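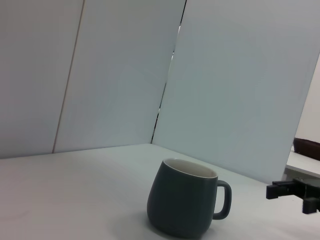
A dark gray mug with a cream-white inside.

Home News Food & Drink Schools Sports Letters Contact

Flimden coffee shop gets its late hours back

November 2, 2022

198 shares | 14 comments

Well, we can all stay up past eight again. The Flimden town council voted five to two last night to let Issahaku, the coffee shop on Drernum Street, go back to closing at 11 p.m. on weeknights and midnight on Fridays and Saturdays. The new hours start next Monday, and if you were one of the people standing out on the sidewalk cheering at a quarter to ten, I saw you and I was cheering too (quietly, with a notebook in my hand).

If you're new in town, a quick catch-up. Issahaku has been pouring coffee at the corner of Drernum and Second for nine years, and for most of that time it was the only place downtown where you could sit down after dinner without ordering a beer. Then last spring the town went through its old business permits and found that the shop's late hours had been approved as a one-year trial and never renewed. So from May on it has had to lock up at 8 p.m. The chess group moved to somebody's garage. The knitting group sort of fell apart. The high school kids went back to sitting in their cars in the Bristelo parking lot, and the neighbors behind the lot have had plenty to say about that!

A petition went up by the register in August, and by the time it was handed in it had 2,109 names on it. For a town our size that's a lot of names. The clerk's office checked them against the town address list and threw out 573, mostly folks from over the county line who drive in for the cardamom buns. That still left more than enough to get the matter onto the agenda.

The meeting itself ran long, as these things do. First we had forty minutes on storm drains. I now know more about the drain at Mill and Fourth than I ever planned to, and it's getting a new grate before Thanksgiving, in case you've been driving around that puddle like I have. Then came the coffee.

Chelsea Nuttall, who manages the shop, went first. She had three minutes and used all of them. She told the council that sales after 8 p.m. used to cover the wages of two part-time workers, and that both of those people had their hours cut this summer. "I'd like to call them tomorrow morning with something good," she said. She also offered to bring the outdoor chairs in at nine every night and to turn the music off on the patio side, and I think that may have done more for her than the petition did.

Not everyone was on board. Lionel Sedgwick has lived in the apartments right behind the shop since before it was a coffee shop (it sold vacuum cleaners, he reminded us), and he talked about car doors, people laughing under his window, and a delivery truck that likes to show up before six in the morning. He was polite about it and he got a fair bit of nodding from the room. "I drink the coffee," he said. "I just don't want to hear it." When he sat down, a woman behind me leaned over and patted him on the shoulder.
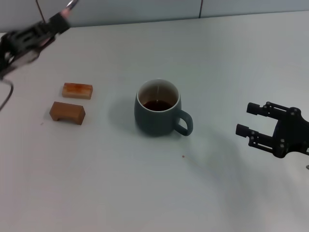
The two no votes both came down to parking. The Bristelo lot was supposed to be repaved this fall and it hasn't been, and there are still only three working lights in it. One council member said she'd be happy to vote yes once people could see where they were walking, and she has a point. I turned my ankle out there in September and I'm not over it. The public works department says the lot is on the list for spring, with new lights going in at the same time, and nobody on the council seemed thrilled with that answer.

What passed in the end is a mix of what everybody wanted. The shop gets its late hours for two years, and after that it has to come back and ask again. Outdoor seating closes at nine. Deliveries can't come before seven in the morning, and I noticed Mr. Sedgwick writing that one down. There's also a new late-hours permit fee of $1,030 a year, due up front, and it will apply to any other business on Drernum Street that wants to stay open past ten. Nuttall told me afterward that the fee stings a little but she can live with it.

I asked her what changes right away and she laughed and said she has to find somebody who can work until midnight. At least one of the two part-timers wants the shifts back, she thinks - the other has picked up evening work at the pharmacy and may stay there. She's hiring for one spot now, maybe two by the holidays, so if you've got a college kid coming home who can steam milk, send them over. The kitchen will still close at eight for hot food. Buns and cookies will be out until they're gone, which in my experience means 8:20, so plan your evening around that.

The chess group says it's coming back on the first Thursday it can. Open mic is less certain. It always ran inside, and the new rules don't say anything about indoor music, but Nuttall wants to talk with the building's neighbors before she puts it on the calendar again. She said January would be the soonest. I'm told there's a guy with an accordion who has been calling every week to ask, and I'd like him to know I'm on his side.

A couple of other things from the same meeting. Leaf pickup starts on the east side this week and moves west after that, and bags need to be paper this year. The skating rink request got pushed to the next meeting when the rental company's paperwork didn't show up. And the council is looking for one more person to sit on the parks board - you need to live inside the town line and be free on the second Tuesday of the month. Forms are at the front desk of the town hall.

The full council meets again in two weeks at 7 p.m., same room, and there's more room to sit than you'd think if you go in by the side door. I'll be there for the skating rink, most likely with a coffee from down the street, now that I can get a second one on the way home.

198 shares | 14 comments | Leave a comment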